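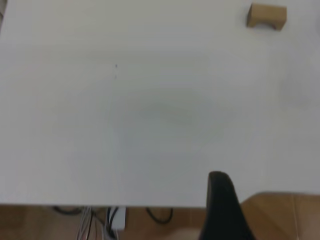 I want to write some posts about wooden blocks, because this month I have thought about them more than is normal for an adult. It is a long thread, sorry for that. 1/

My sister gave me the old block set from our childhood. It came in a cloth bag, without the box. We played with it in Praka, on the kitchen floor, and my niece also played with it later. Now it is my turn again. 2/

My favorite piece was always the bridge. You know it, a small rectangular block with an arch cut out at the bottom. A square block can only be a wall. A bridge is also a gate, a garage, a tunnel, a bed for a very small doll. 3/

The table is white, and I chose it for exactly this work. On my brown table I could not see well where the wood is damaged. On white every small thing shows, also the dust, so I wipe it more often than I would like. 4/

How I clean them: a soft cloth, a little warm water, one drop of dish soap. I do not put the blocks in the water. My mother did this one time and some of them became rough like a cat's tongue. After the cloth they dry on a towel until evening. 5/

The inside of the arch is the difficult place. A cloth does not go in nicely. I fold a thin strip of sandpaper around a pencil and move it slowly, always in the same direction. Five or six times is enough, then I feel with my finger. 6/

Somebody asked me if I will paint them. No. I like the light brown color as it is. I tried a bit of oil on one cube and it became darker than the others, so now this cube looks like a guest in the family. 7/

The set had 20 bridges when it was new, my sister says. I have 16. She is sure that the other ones are in Atbridge, in the attic of our aunt. I am less sure, but I will go and look in March. 8/

I also asked Marloes Van der Linden, who sells second-hand toys in Butt, if she has single pieces. She wrote back that everybody asks for bridges and never for cubes. She has a basket full of cubes, if somebody here needs cubes. 9/

New sets from Sovlow have a bridge too, but the arch is higher and the block is more thin. Next to ours it looks wrong. Maybe children do not care about it. I care about it. 10/

If you have old blocks with a shallow arch, please measure one for me and write the size in the replies. Millimeters or inches, both are fine, I can calculate. Tonight I continue with the triangles - they have the worst corners. 11/11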